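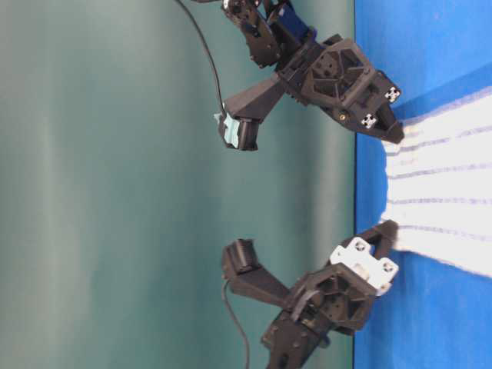 Figure 2. White towel with thin blue stripes on a blue table surface.

3. Textiles, laundering and records

3.1 Stock

The towels considered in this paper were in ordinary use at guest houses in the Hallow district. Each house buys its own stock, and none of the houses changed supplier during the period of study. Most of the towels were bought from Anico, whose catalogue lists plain and striped goods under separate codes. The striped goods (Figure 2) are sold mainly as kitchen and hand towels, and the plain goods as bath towels. Where a house held both, the two were entered separately, even if they were washed in the same load.

In total, 1,713 towels from 26 houses were entered in the register. A towel was eligible if its month of purchase could be established from an invoice or from the housekeeping book. Towels of unknown age were left in service but not registered. This rule excluded a large part of the older stock in some of the smaller houses, and the register therefore leans towards towels bought recently. The effect on the estimates of service life is taken up in Section 5.

Registered towels were given a woven label stitched into the hem at one corner. Printed labels had been used in the pilot work and were abandoned when the characters faded under commercial washing. The woven label carries a short code for the house, the type of towel and the month of purchase. It does not identify the towel individually. Wear is accordingly reported for batches, a batch being all registered towels of one type bought by one house in one month.

3.2 Laundering

Two routes were in use. Houses on the first route sent all linen to the Dumitrescu laundry, where loads from different customers are kept apart by netting but share the same machine settings. Houses on the second route washed on the premises with domestic machines. A small group of houses moved between the routes with the season, sending linen out during the busy months and washing at home for the rest of the year. These are treated as a third group in the analysis and are not pooled with either of the others.

The commercial route is uniform. Towels are washed with a powdered detergent, rinsed, pressed to remove water and tumble dried before being folded by hand. Bleach is added only to loads marked as stained. The laundry supplied a copy of its load book, from which the number of washes per batch could be taken directly.

The domestic route is much less uniform. Housekeepers chose their own detergent and temperature, and line drying was common from April onwards. Fabric softener was used in some houses and avoided in others. Softener is of interest here because it leaves a coating on the loop pile that slows the uptake of water, so that a towel may feel better to the hand while performing worse in use. We asked each house to write the product used on the wash sheet. Entries were often missing, and softener use is coded as yes, no or unknown.

3.3 Measures

Three properties were recorded: dimensions, sinking time and edge condition.

Dimensions were taken with the towel laid flat without tension and smoothed once with the palm. Length was measured along both selvedges and the mean taken. Width was measured at the middle. Shrinkage is expressed relative to the dimensions on the supplier's invoice, and not relative to a measured new towel, as new towels were available for only a few batches. Striped towels frequently shrink unevenly where the coloured yarn differs in twist from the ground, and for these the width was taken again at each end.

Sinking time was measured on a small square cut from a withdrawn towel and placed on the surface of still water. The time from contact to complete submersion was noted. The test is destructive and could be carried out only on towels that the house had already decided to discard. It follows that the sinking times describe towels at the end of their service and say little about towels in the middle of it.

Edge condition was scored on a scale from zero (no visible damage) to four (hem open along more than half its length).

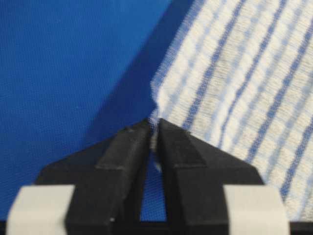

Scoring was done against a printed card showing a drawn example for each grade. A towel falling between two grades was given the higher, that is, the worse. Loose threads at the corner were disregarded if the hem stitching beneath them was sound. Pulled loops in the body of the towel were noted in the remarks column and do not enter the score. In practice they were much more frequent in the bath towels, where the pile is longer, and were seldom noted for flat-woven kitchen towels.

Scores were repeated on a subset of batches by a second assessor working from the same card. Agreement was good at the two ends of the scale and poorer between grades one and two, where the distinction rests on whether a single broken stitch is judged to be damage. We considered merging these grades and decided against it, as several houses use the first broken stitch as the point at which a towel is moved from guest rooms to cleaning work.

3.4 Withdrawal

A towel was treated as withdrawn when the house removed it from guest use, whatever happened to it afterwards. Reasons for withdrawal were recorded in the housekeeper's own words and grouped later under staining, edge damage, thinning, loss, and other. Loss includes towels taken away by guests and towels that failed to return from the laundry. The two could not be separated with confidence, and no attempt is made to do so.

Follow-up of a batch ended when it reached 50 washes or when every towel in it had been withdrawn, whichever came first. Towels still in use at the end of follow-up are treated as censored. For domestic houses the number of washes was reconstructed from the wash sheets. Where a sheet was missing, the mean for the same house in the neighbouring months was used in its place. Batches with more than two missing sheets in a row were dropped from the survival analysis but kept in the description of shrinkage, which depends less heavily on an exact wash count.

3.5 Data handling

Wash sheets and load book entries were typed into Skukileo, a register program already used by several of the houses for bed linen. The program stores one line for each batch and wash, with a free text column for remarks. Exports were checked for dates out of order and for towels recorded as washed after withdrawal. Most errors of the latter kind arose where a towel had been moved to cleaning work and continued to pass through the machine with its label in place. These washes were removed.

Costs were taken from invoices exclusive of tax. Delivery charges were divided across the towels in an order in proportion to their price. Water and energy use on the domestic route was not metered, and the comparison of running costs in Section 4 is confined to detergent, laundry fees and replacement.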